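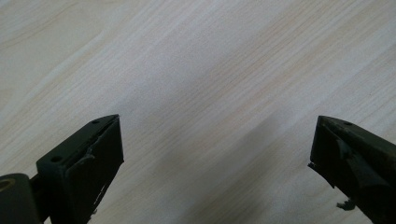 Fingers open over the bench. Pad on the right one is peeling, the left is only starting to lift.

Notebook, October 2025. Equipment planning for next year, page one of however many this takes.

OK so Leonardo Marras wants a spending plan from me before he signs anything else, and he wants it in a form he can read over lunch (his words, and fair enough, the last one I gave him had footnotes). I'm going to think it through in here first and then copy out the parts that make sense. If you're reading over my shoulder and you disagree, write in the margin. Pencil please!

Start with the fingers, because they're the cheap problem and I can see them from where I sit. The right inner face has a flap of pad hanging off it and a jagged bit sticking inward at the tip. The left has a thin sliver curling up by the tip and some pale nicks lower down, but it's still in decent shape. We've been treating pads as something you buy when they fail, and I think that has to stop. They're consumables. They belong on the same line as tape and gloves, with a box of them in the drawer.

I asked for prices in two places. Fuvness sells ready-cut pads at 19 dollars a pair, and Perić will do a sheet of the raw material for 35 that we'd cut ourselves. The sheet looks like the obvious bargain until I remember who does the cutting. It's me, with a dull knife, on the good cutting mat, and then I get the angle wrong at the tip and start over. I'm leaning toward ready-cut pairs for the tools in daily use and one sheet for experiments, so that people can try silly shapes without raiding the drawer.

Question for the margin: do we replace left and right together? I say yes. A fresh pad facing a tired one seems like asking for trouble when you compare one day's work to another, and we're buying them in pairs anyway.

Second line, spare hand-held grippers. I want 3 more, all the same as each other. (Leonardo will ask why three. One to use, one to lend, one in pieces on my bench, which is the natural state of things around here.) Zeka quoted 743 dollars each with the fingers fitted. Their quote from June was for a different finger and I'd like to forget it existed, so please nobody dig it out and wave it at me. I still need to ask them:

whether the fingers can be ordered alone, left and right separately
whether the holes in the top plate match the ones we drill our own brackets for
what they charge for the linkage without fingers
shipping, which they left off, as usual

If they'll sell the linkage bare, the sum changes and I'd probably order the fingers somewhere else. I don't want to commit to it until I've had one on the bench and checked the play in the joints by hand. A nice price on something wobbly is no use to me.

Third line is the stuff we pick up, and this is where I'd like to win an argument. The task list is kitchen things at the moment, sponges and dish racks and so on, and every time we plan a new round somebody runs out to the store and comes back with whatever was on the shelf. Then the receipts land on me in a crumpled heap. I'd much prefer to buy the props in one go at the start, put them in a labeled bin and have replacements that match. 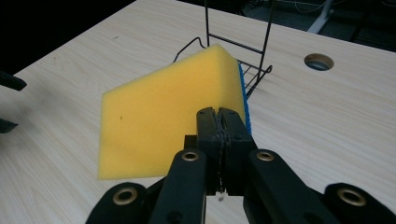 Sponge in the grip, blue scouring side to the right, rack behind.

Sponges especially. They're the cheapest thing on this whole page and I still want a line for them! Foam gives under the fingers, so it's a friendly thing to start a new person on, and I'd like a stack of the same yellow and blue kind so that when one gets chewed up we swap in its twin. The wire rack is a harder customer. All those thin dark wires, and that curved loop that comes out on the side. I'd get a second rack of the same pattern while the store still carries it, and then a differently shaped one later on, once we've agreed what we want to learn from it. Please don't buy the different one first. I know it's tempting.

Fourth line, the table. I go back and forth. The top is pale and the light comes back off it quite strongly in places, the upper parts go nearly white in the view from the tool. Options as I see them: a matte mat to lay over it, a second top in a darker color, or leave it alone and spend the money on lamps we can dim. Fivstead has mats in large sizes and will send a swatch for free, so I've asked for gray and dark green. If we do go for a mat, it needs a cutout for the cable hole, or else it needs to stop short of it. I'd stop short. See above about me and knives.

While I'm at it, cables. There are a few loose ones on the floor past the table and I'd like a proper tray or at least some clips. It's a small spend and I'm putting it in with the mat, under "bench," so it doesn't get crossed off on its own.

What I'm leaving out for now: a second arm. I know, I know. Everyone wants one and so do I, but a big purchase would eat the lot, and we'd end up running a shiny new thing with ragged pads. Leonardo can raise it himself if he's feeling rich.

Order I'd buy in, if it were only up to me: pads straight away, props next, then the swatches and a decision on the bench, and the grippers once Zeka answers. The pads I can get through on the small-orders card without a meeting.

To do:
write to Zeka with the four questions
find out if Fuvness gives a discount on a full box
measure the tabletop, edge to cable hole
new blades for the knife
ask Leonardo whether props count as equipment or supplies, he's changed his mind on this before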